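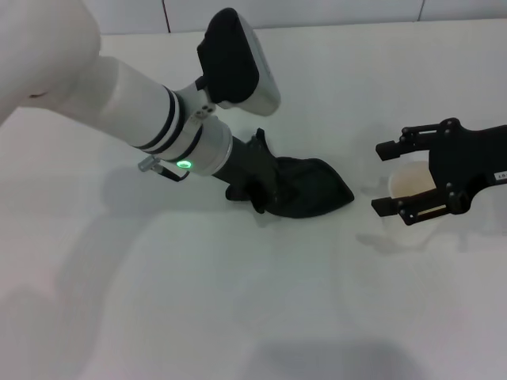

We want to start folding small textile pieces by machine at our shop in Fernport, and I've been handed the fun part, the budget! We sew and pack cleaning kits (cloths, pouches, a small cup in each one) and I'm hoping to get a two-arm bench going by August. Most of the trial so far has been on black cloth, and I'm already learning things, like how hard it is to tell a black gripper from black fabric when the two are pressed together on a white table. The arms themselves I can get prices for. It's everything else I don't trust myself on. What do people forget? Grippers, cameras, spare fingers, the table, somebody's time? And would you buy both arms at once or start with one? We run small batches, 200 kits at most, and I'd love to hear from anybody who has done this on a normal shop budget.

Posted by **fernport_stitch**

---

**Cayetano Bravo**

Oh, this is a great project, and cloth is such a good thing to cut your teeth on (it will also drive you up the wall, but in a way you'll enjoy).

Buy both arms if you can stand it. I started with one and spent weeks building clamps and little weighted blocks to hold the far corner of the fabric, and all of it went in a drawer the day the second arm came. If the money really isn't there, at least get a table big enough for two and have the power and the mounting holes put in for the second one now.

Things I left off my first sheet:

- Spare fingertips. I keep 3 sets per gripper and wish I'd ordered them with the arm, as shipping was its own line every single time.
- Cables and strain relief. A cable that loops at the wrist gets flexed all day long. Get a spare of each.
- Lighting. Arms throw big soft shadows on a pale table and vision software hates that. Two cheap diffused panels did more for me than a better camera would have.
- Different colored fingertips! If you're folding black, go with something light. Easiest money you'll ever spend.
- Your own hours. Put them in as a real number, even if you aren't billing anyone.

I set aside 1,000 dollars for bits and pieces and used every cent before the first decent stack of cloths came off the bench. No regrets at all.

For quotes I'd ask Stougaard and Sinditz both. Stougaard was slower to answer but included a day of setup, and Sinditz will let you swap a gripper in the first month if it's wrong for your fabric. Ask for that in writing.

---

**pouchmaker**

get the Vamero stand, its heavy and it doesnt wobble. thats all i know, we only do boxes

---

**linen_and_lathes**

Agree with Cayetano on nearly all of it, but I'd split the purchase by task before splitting it by arm. Cloth and cups are really different jobs. A flat parallel gripper is lovely on a cup, and on thin fabric it can come up with nothing, or with 2 layers when you wanted one. So price two kinds of fingers from the start, and send the seller a bag of your actual cloths to try. Most are happy to do it and you get a video back, which is a treat to watch.

Also check the floor plan with someone standing in it. Ours fit beautifully on paper and then you couldn't open the supply cabinet. I spent a Sunday moving the whole bench over by the width of a door.

Please come back and post how the folding goes, I'm dying to know what you end up using for the corners!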